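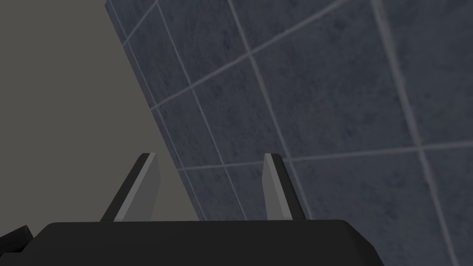
Etornam Agbeko hielt in der Zwischenbesprechung dagegen, die schlechte Verständlichkeit der Durchsagen in Halle Castside liege vermutlich an der Lautsprecheranlage und erst in zweiter Linie am Raum; wer nur die Nachhallzeit messe, finde eben auch nur die Nachhallzeit. Der Einwand wurde in die Aufgabenstellung aufgenommen. Die Anlage wurde deshalb bei der Messung nicht als Schallquelle verwendet, und Abschnitt 5 behandelt sie getrennt.

Projektbericht
Raumakustische Bestandsaufnahme der Durchgangshalle Castside in Nindmont
Bearbeitung: Yusri Mangundap, Etornam Agbeko
Stand: 15.03.2022

1 Aufgabenstellung

Die Halle verbindet den Busbahnhof Nindmont mit dem Hallenbad. Wände und Boden sind gefliest, die Decke besteht aus gestrichenem Beton. Zu ermitteln war die Nachhallzeit im unbesetzten Zustand. Daraus sollte die Absorberfläche abgeleitet werden, die für eine Nachhallzeit von 1,2 s bei mittleren Frequenzen erforderlich ist. Der Betreiber hat für das Material einen Kostenrahmen von 3.000 Euro vorgegeben, Montage ausgenommen.

2 Grundlagen

Die Nachhallzeit T ist die Zeit, in der der Schalldruckpegel nach Abschalten der Quelle um 60 dB abfällt. Nach Sabine gilt

T = 0,163 · V / A

mit dem Raumvolumen V in m³ und der äquivalenten Absorptionsfläche A in m². Die Formel setzt ein diffuses Schallfeld voraus. In der Halle ist das nur näherungsweise erfüllt: Die Grundfläche ist langgestreckt, und die parallelen Längswände sind durchgehend schallhart. Flatterechos quer zur Laufrichtung sind beim Händeklatschen deutlich hörbar.

Das Volumen wurde aus den Bestandsplänen und einem Kontrollaufmaß mit Laserdistanzmesser bestimmt. Es beträgt 685 m³. Die Nische am Fahrstuhl ist enthalten, der Windfang nicht, da seine Türen während der Messung geschlossen waren.

3 Messung

Verwendet wurde das Verfahren des abgeschalteten Rauschens. Als Quelle diente ein Dodekaeder-Lautsprecher aus dem Institutsbestand, als Empfänger ein Schallpegelmesser mit Kugelmikrofon. Die Quelle stand nacheinander an zwei Positionen, beide außerhalb der Längsachse. Die Mikrofonpositionen wurden so gewählt, dass keine näher als einen Meter an einer reflektierenden Fläche lag.

Ausgewertet wurde der Abfall zwischen −5 dB und −25 dB, extrapoliert auf den vollen Bereich. Ein größerer Auswertebereich war wegen des Grundgeräuschs der Lüftung im Band um 125 Hz nicht möglich. Die Lüftung ließ sich vor Ort nicht abschalten. Für das Band um 125 Hz wird daher kein Wert angegeben.

4 Ergebnis

Der Mittelwert der Bänder 500 Hz und 1.000 Hz beträgt 2,0 s. Zu hohen Frequenzen nimmt die Nachhallzeit ab, was der Luftabsorption und den Fugen zugeschrieben wird. Zwischen den Quellpositionen bestand kein auffälliger Unterschied.

Äquivalente Absorptionsfläche, Bestand: 55,8 m²
Äquivalente Absorptionsfläche, Ziel: 93,0 m²
Differenz: 37,2 m²

Angesetzt wurden Deckenabsorber der Firma Hartono, Typ Nemness. Für die Rechnung wurde ein wirksamer Absorptionsgrad von 0,8 angenommen, die Absorption der verdeckten Betonfläche blieb unberücksichtigt. Daraus folgt eine Absorberfläche von 46,5 m². Bei einem Angebotspreis von 60 Euro je Quadratmeter ergeben sich Materialkosten von 2.790 Euro. Der Kostenrahmen wird eingehalten, eine Reserve für Verschnitt ist darin kaum enthalten.

Eine Belegung der Wände wurde geprüft und verworfen. Die Flächen werden nass gereinigt und müssen bis Türhöhe stoßfest bleiben. Gegen die Flatterechos wäre eine Wandbelegung allerdings wirksamer als die Decke.

5 Lautsprecheranlage

Die vorhandenen Deckenlautsprecher strahlen breit ab und regen den Raum entsprechend stark an. Zwei Geräte am Ausgang zum Bad waren zum Messzeitpunkt ohne Funktion. Der Sprachübertragungsindex wurde nicht gemessen. Eine Aussage darüber, welcher Anteil der Verständlichkeitsprobleme auf die Anlage entfällt, ist mit den vorliegenden Daten nicht möglich.

6 Offene Punkte

Die Messung im tiefen Band soll im April bei abgeschalteter Lüftung nachgeholt werden. Das Datenblatt der Absorber enthält keine Angabe zur Eignung bei dauerhaft erhöhter Luftfeuchte; eine Anfrage bei Hartono ist gestellt.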